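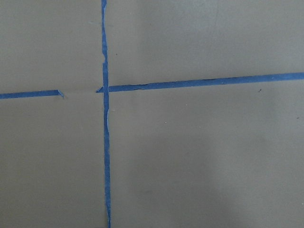

N.º 4 - 05/03/2024

Prometi no número anterior que ia escrever sobre mesas, e cá estou eu, com uma chávena de chá já meio fria ao lado e a sensação de que vou alongar-me outra vez (quem me lê há mais tempo já sabe como é). O tema é simples: papel kraft, fita azul de pintor e uns quantos blocos coloridos. Parece pouco, mas deu-me assunto para mais de três páginas de rascunho.

Comecemos pela fita, que é a parte de que mais gosto. Tenho uma relação antiga com a fita de pintor, do tempo em que pintei a cozinha da casa de Plorthorpe e andei uma semana inteira a encontrar pedacinhos azuis colados às meias. Rasgo-a sempre à mão. Sei que há quem use tesoura e régua e deixe os cantos todos direitinhos, e admiro muito essas pessoas, mas a mim os bicos rasgados e as pontas que não acertam umas com as outras fazem-me companhia. Uma linha que começa direita e vai fugindo devagarinho para o lado continua a ser uma linha, e para separar quadrados chega perfeitamente!

O papel é outra conversa. Durante anos usei folhas brancas coladas umas às outras, e era um desespero, ficava tudo encardido ao fim de uma tarde. O kraft perdoa muito mais. Comprei um rolo na Ilitz e outro, mais fininho, na Zilard, e fico com o primeiro sem pensar duas vezes. O da Zilard é bonito, mas enruga só de se olhar para ele. Estende-se a folha, alisa-se do meio para fora com a palma da mão e só depois vem a fita - aprendi isto à minha custa. 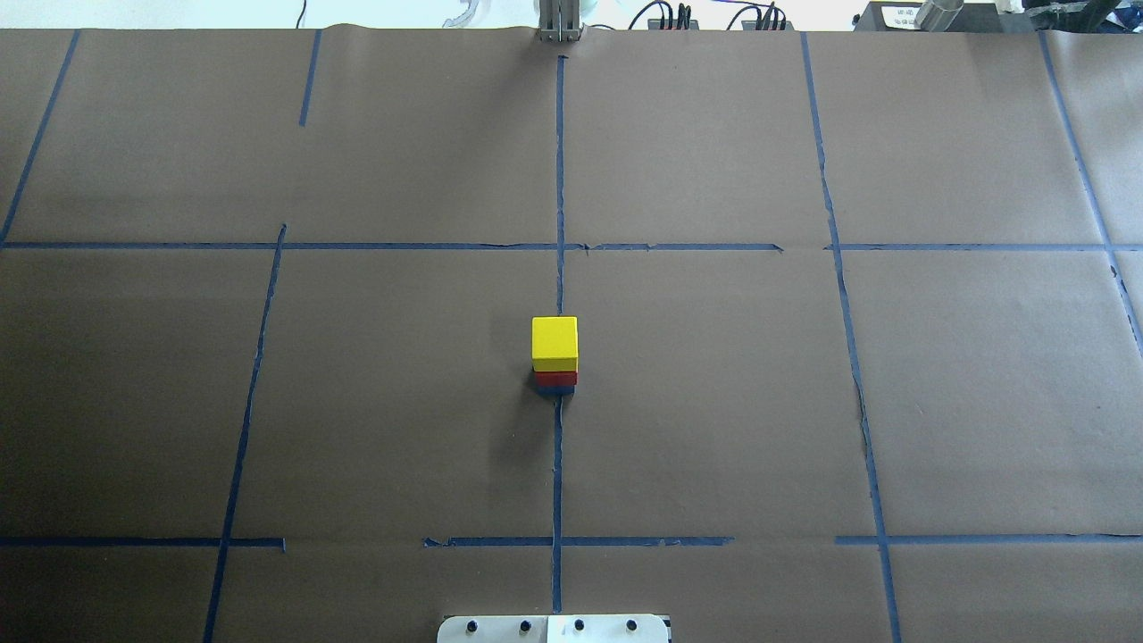 E depois há as cores, claro. Azul, vermelho e amarelo em cima do castanho: não me canso disto. Um cubo amarelo lá no alto, com as peças fininhas por baixo, já me parece uma casinha com terraço, e dou por mim a inventar quem lá mora. Também gosto de empilhar mesmo em cima de uma linha, em vez de ficar no meio do quadrado, que é onde toda a gente põe as peças. Em criança fazia exatamente o mesmo com os mosaicos do corredor da minha avó, onde cada risca era uma estrada e eu ficava furiosa se alguém passava por cima sem pedir licença.

Quando não apetece construir, espalho. Um cubo para aqui, dois para ali, um bocadinho tortos, e a folha fica logo com outro ar, quase de mapa. As casas vazias também contam, e gosto de deixar bastantes.

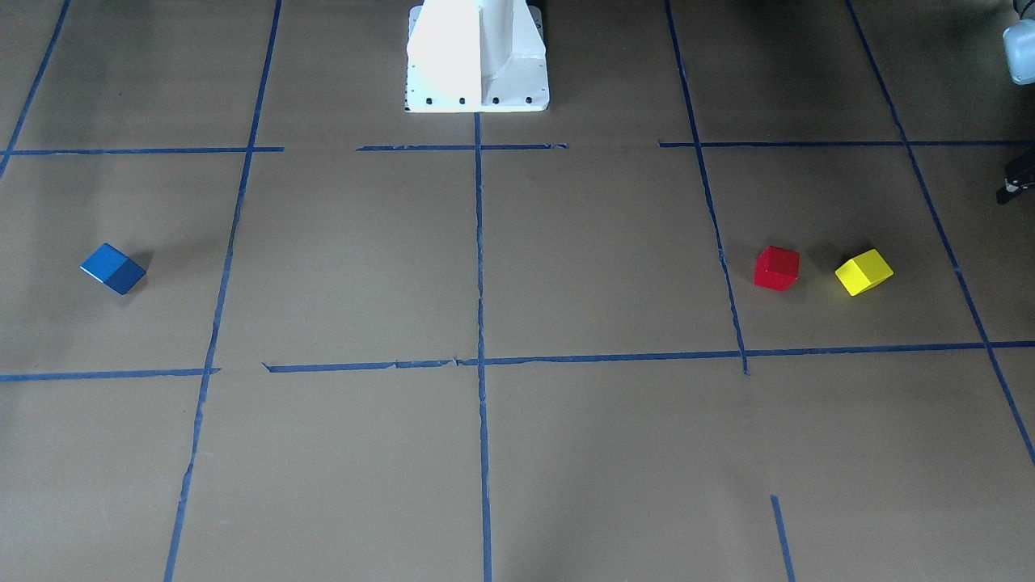 *O cubo azul de um lado, o vermelho e o amarelo juntos do outro.*

Em abril quero experimentar a fita da Lūse, que me dizem ser mais larga, e talvez um papel mais escuro, embora tenha medo de perder aquele contraste do azul. Se alguém já a usou, deixe-me um comentário, por favor, e diga se descola bem do kraft. A minha traz sempre um pouco de papel agarrado.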